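Repotting and topping up: what I have learned on one table
Speaker notes, Mei-kuen Chow
Talk for the Rinard plant group, January, evening session

Slide 1. Title

Good evening, and thank you for coming in the cold. Wait for the back row to sit. Say name, say that I keep plants in a flat with no garden and no balcony. All the work I do with soil, I do indoors.

Tell them they may stop me with questions. If I speak too fast, somebody should raise a hand.

Slide 2. Why January

Many books say to repot in spring. I agree with the books. But the preparation can be done in January, when the plants are quiet and we have long evenings. I mean washing pots, mixing soil, and filling the pots that will be used later. When the first warm week comes, the pot is standing ready and the plant goes in within minutes.

Small story here: my first spring I did everything in one afternoon. I had 5 plants out of their pots and then I found that the soil bag was nearly finished. I walked to the shop with my hands still black. The plants waited for me on a newspaper and one of them, a fern, never forgave me.

Slide 3. The mix

Keep this slide up for a while, people like to write it down.

I use three parts of house plant compost, one part perlite, one part fine bark. For succulents I take less compost and more perlite. I measure with an old yoghurt cup, so the size of the part is the size of the cup.

Ask: who here uses perlite? Last year many hands went up, but two people told me afterwards that they thought it was fertiliser. So explain slowly. Perlite is a light white mineral. It does not feed the plant. It keeps small spaces of air in the soil, and water can go through.

Important – wet the perlite a little before pouring. The dust is not good for the chest. I pour it with the window open.

My compost comes from Soken, the small shop behind the station, who sell it loose. They fold down the top of a paper sack and you pay by weight. Other shops are also fine. If the compost has big lumps, rub them between the hands.

Slide 4. The pot

First question is always the hole. Please turn your pot over before you buy it. A pretty pot without a hole can be used as an outer pot, with a plain plastic one inside.

Second question is the size. Go up one size only. I used to give a small plant a very large pot because I thought it was generous. The soil stayed wet for weeks and the roots became brown.

Third, wash an old pot. Hot water, a brush, a little washing-up liquid, and let it dry until the next day. White marks on clay are minerals from the water and a bit of vinegar will take most of them away.

If time is short, skip the part about clay against plastic. Somebody will ask it anyway at the end.

Slide 5. The surface you work on

This is the part I care about most, and I have never seen it in a book.

When I started, I worked on newspaper. Newspaper becomes wet and then it tears, and the soil is under it. Later I tried a tray from Kodeck. It has good high sides, but my elbows were always knocking on them. Now I work on a mat that can be wiped. It lies flat, and I can pull it towards me or turn the pot on it without lifting.

Choose a light colour if you can. On a dark mat you do not see the crumbs, and then you find them later in your socks. (Pause. They may laugh.)

Slide 6. How full?

Show the photo and leave it up while talking.

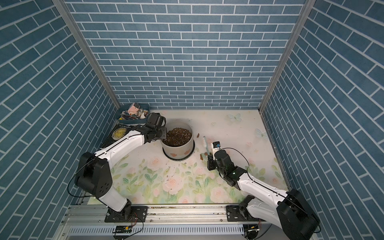

Grey rose pot, filled almost to the top. Crumbs on the mat in front.

Start with the soil. It is dark, with lighter bits in it. Ask the room what they think of the level. For a pot that is waiting I do not mind it so high, as some soil will be taken out again to make the hole for the roots. For a pot with a plant already in it, this is too much for me. Water needs a place to stand for a moment before it goes down, and if there is no space it runs over the rim and carries soil with it. I leave the width of my thumb.

Then the crumbs. There are small ones in front of the pot, and two bigger brown pieces to the right. With cream behind them they are easy to find, even between the printed roses. Pick up the big pieces by hand first. After that brush the small ones to one corner. Do not wipe with a wet cloth at the beginning, it makes mud and the mud goes into the edges.

Slide 7. Pressing down

Do not press with the fist. Knock the pot on the table two or three times and the soil will settle by itself. Then add a little more if it is needed. Demonstrate with the empty pot from my bag – remember to take it out before the talk begins.

Slide 8. Questions, and thanks

Thank Tu for the tea and the chairs. The recipe for the mix is on the sheet by the door.

We have the room until 9, and the cups must be washed before then.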